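Planning thread for the Kirkunance cell: what we are buying, what we are leaving out, and how the order is split. Renders are in the middle.

1/ The job is small-part sorting at one bench. One arm, one two-finger gripper, perforated plate for fixturing, open bins. Ignacio Benavides built the cell in simulation before we asked for a single quote. Best order to do it in.

2/ The perforated plate is the item I would not economise on. Every fixture position is a hole reference, so a move costs a few minutes and no drilling. Budget line: 1,600 for plate, screws and spare hardware.

3/ Layout decision: arm on its own base plate, fixturing plate separate. If we change arms later, the fixturing stays where it is. Gaturen quoted a combined plate and it was cheaper. Declined.

4/ Renders, gripper-side first, then two of the whole bench.
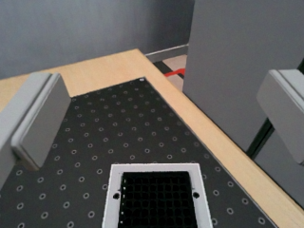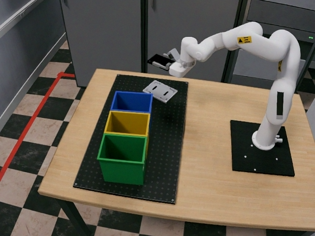
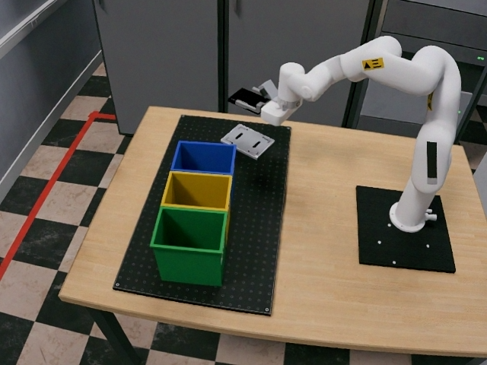 ## Order list

5/ Bins: the model uses blue, yellow and green, rims touching. We are ordering 9 — three per colour — so a full set can be swapped while another is being emptied. Open-topped only. Lids add a step for the operator and buy us nothing.

6/ Gridded trays, white rim with black insert: 20. Willevier will hold the price if we take 50. We don't have shelf space for 50.

7/ Slotted metal plate: one, plus one spare. Have it cut locally from the drawing. Slots give us adjustment that round holes would not.

8/ Gripper fingers: two spare pairs. Pads are a wear part and the lead time from Baptiste is longer than I like. Order them with the arm or we will be waiting on them in May.

9/ Not in this budget: guarding, floor marking, a second arm. Savita Awasthi has guarding under the site safety line and wants the reach envelope from the simulation before she signs it off. Ignacio is exporting that now.

10/ Still open: whether the bench is stiff enough under the arm at full extension. The simulation treats it as rigid. We will measure deflection on the real one and price a steel frame if it fails. Contingency is held for that and nothing else.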